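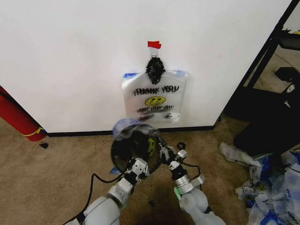
Workshop notebook, February, pm

Bag-on-wall rubbish holder, second go. Idea is still the same – thank-you carrier bag taped up flat, mouth reachable, no bin to trip on. Clotico sent 200 bags, so no excuse for saving them.

Red tape at the top, on the handle end. Blue on the shoulders, one strip each side. Red takes the weight, blue only stops the corners curling in. Don't swap them, blue at the top let go overnight last time.
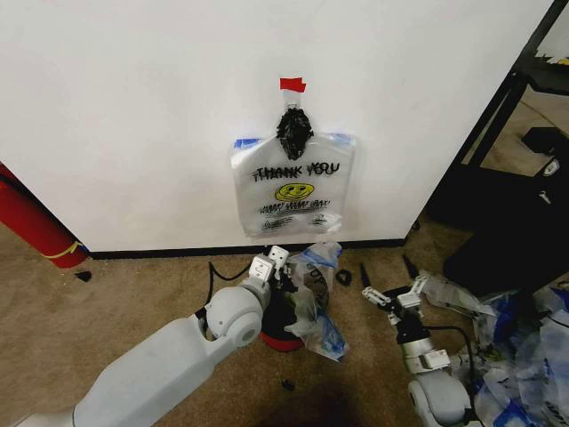

Wall paint is fine so far, no lifting. Wetari tape guide says wipe down first, did that with a damp cloth. Loaded to 81 g of offcuts and wrappers, held. Want 500 before I call it usable. Print on the bag is smudgy to look at but thats just front and back showing through together.

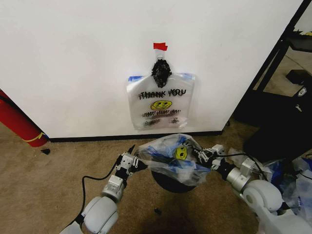 1 min read

To do – longer red strip, fold the end over so it peels. Try the Abreu bags too, thicker plastic, handles shorter. Vacuum along the skirting, bits on the carpet again. 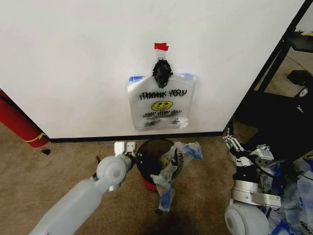
Filed under: Waste and tidying

Compare with a small round bin and liner. Liner slips on the rim unless its a size up. Bin wins on wieght, bag wins on floor space. Griria want a price for 2,000, told them not till the 500 g test is done. Need more blue tape.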